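Triline Tabletop Basketball Scoreboard
by Grollari

Page updated June 13, 2023

If you have ever sat at the scorer's table in a loud gym with a flip chart that won't stay flipped, you already know why we made the Triline. It's a tabletop scoreboard for school teams, rec leagues and summer camps - anyone who wants a clear score and a running clock without hanging something heavy on the wall and calling an electrician.

The Triline shows home and away scores, the game clock, the period and team fouls. The digits can be read from about 100 feet away, and the buttons on the back are big enough to find while you're watching the play (which is where your eyes ought to be anyway). It runs on the wall adapter or on its own rechargeable battery, and a full charge will see you through a long Saturday-style tournament with some left over.
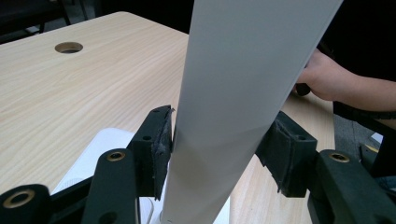 Light wood-grain tabletop with a round cable hole.

Setting up is friendly work. Put the Triline on any steady table at mid-court, plug it in or switch it to battery, and hold the Mode button until the clock blinks. From there you choose your period length, anything from one minute to 50, and the scoreboard remembers it for next time. Coaches who run the same drills every practice tell us they love that part, and so do we!
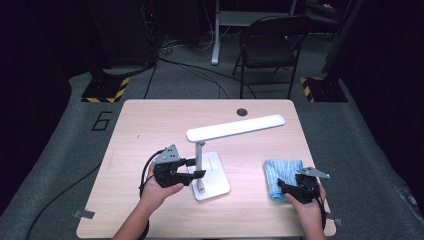 White desk lamp on a light wooden table.

The horn comes with three volume levels. The lowest is gentle enough for a classroom or a small church hall, and the highest will carry across two courts with the bleachers full. Please try it on low first, especially with little ones standing close by.

You can also add the Lumach remote, sold separately, which lets a coach start and stop the clock from the bench. One remote can be paired with two scoreboards, so a camp running side-by-side games can keep them on the same time.
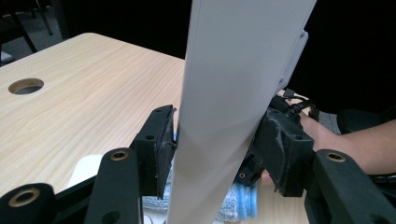
For carrying, we suggest the padded Grecu bag. It has a pocket for the adapter, another for the remote, and a shoulder strap that's kind to anybody already hauling a sack of basketballs.

What comes with it
Triline scoreboard
Wall adapter and cord
Rechargeable battery, already fitted
Printed quick-start card

Score range: 0 to 200 for each team
Screen: 32 inches wide
Color: black with red and amber digits
Use: indoors only

New orders placed now ship in August, in plenty of time for fall practice.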